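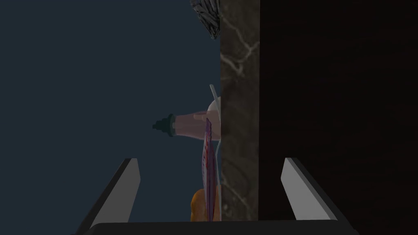 Clollside wrote back to say that tidying a worktop is a chore a ten-year-old does while thinking about something else, and could we please stop reporting pick rates and tell them when it will do the whole worktop. Fair enough as a question. I have put my answer at the end of this entry, in case anyone wants to change it before it goes.

March 19, 2024
Titwood workshop, clearing task, Na simulator, then the real arm after lunch

Spent the morning in Na with the cluttered layout. Everything stands close together against the marble-textured surface: the pink bottle with the green cap, the tall purple and red item, the orange round thing low down behind it, the crumpled grey lump off on its own. Wrist view only, same as last time, with the horizon on its side. I have stopped turning the pictures upright, as the policy never sees them upright and I was fooling myself about what is easy to make out.

Order matters more than I had allowed for. If it goes for the bottle first it has a clear way in and usually a clean lift. If it goes for the round orange thing first it tries to reach past the purple item and knocks it flat, and after that the flat item is nearly impossible to get hold of with these fingers. We could force an order. I would sooner not, as there will be a different jumble every time in a kitchen and somebody would have to write the order for that as well.

Tried letting it choose by free space round each item instead of by how sure it is of the label. Better. It left the purple item until late and took it by the narrow side. Where it still goes wrong is the white object close behind the bottle, with the thin stick in it. It treats object and stick as one tall thing and sets its grasp height halfway up the stick. In Na the stick is rigid and the whole lot comes up together. I don't believe a word of that. Needs a looser joint in the model before we count any of those as passes. Marked them as void for now.

The grey lump is the other doubtful one. In simulation it is a fixed crumpled shape, so it picks up like a stone. If we want it to stand for a dishcloth then it has to sag. If we don't, it should come out of the layout, because it flatters the score.

Success over the morning's runs, with the void ones left out, was 83 per cent. That is per item and not per worktop. Clollside are right that the two are very different numbers. One item left behind means a person has to come back to the job, and by then they might as well have done it.

After lunch, the Udar arm on the bench. Loaded the morning's weights with no changes. I set out a similar jumble from the kitchen cupboard, bottle at the front, a box on its edge, a mug with a spoon in it, fruit behind.

It took the bottle without trouble. It took the box on the second go. Then it went for the mug, closed on the spoon, lifted the spoon out and put it in the tray as if the job was done, and moved on to the fruit. So the stick problem is real and it is worse on the bench than in Na, where at least it fails by doing too well. Repeated with the spoon handle facing away. Same result.

Average time per item was roughly 49 seconds, nearly all of it spent looking. The motion itself is quick. It stops, looks, backs off a little, looks again. I turned down the wait between looks and it started brushing the neighbours on the way in, so I put it back.

Also ran the cloth. It can pinch a dry tea towel if there is a fold standing up. It cannot do anything with one that is lying flat. Wet cloth not tried, the gripper pads are not sealed and I don't want water in the finger joints.

Wiping: still not attempted on the arm. I mention it because people outside the workshop hear "clears the worktop" and think of a clean worktop. Ours would be a worktop with the crumbs and the ring from the mug still on it.

For the shop-floor side, the picture is rather better. The same policy on the parts bench, with boxes and tubs in loose rows, gets through a tray without help more often than not. The tubs are all rigid, nothing has a stick in it, and whoever fills the tray can be asked to leave gaps. You can't ask that of a family. If Clollside want something running that saves a person some time this year, I would point them at the parts bench and keep the kitchen as the long job.

Draft answer to Clollside:
No, it can't do the whole worktop yet. It can move most rigid things off a worktop if they are not touching, slowly, with a person nearby. It can't be trusted with anything that has a spoon or straw in it, and it does not deal with cloths or spills. We will start reporting whole worktops cleared alongside single picks from the April runs onwards. Expect the new figure to look poor.

To do
Loosen the stick in Na and rerun the same layout.
Decide on the grey lump, soft or out.
Add 2 more layouts with the flat item already lying down. It will meet that case sooner or later and at present has no idea.
Try grasp height from the widest part of the object and not the full height. Might fix the mug in one go, might ruin the bottle.
Left finger pad on the Udar has a nick near the tip. Swap before the next bench session, spares are in the drawer under the vice.
Seal for the finger joints, ask what it costs before ordering.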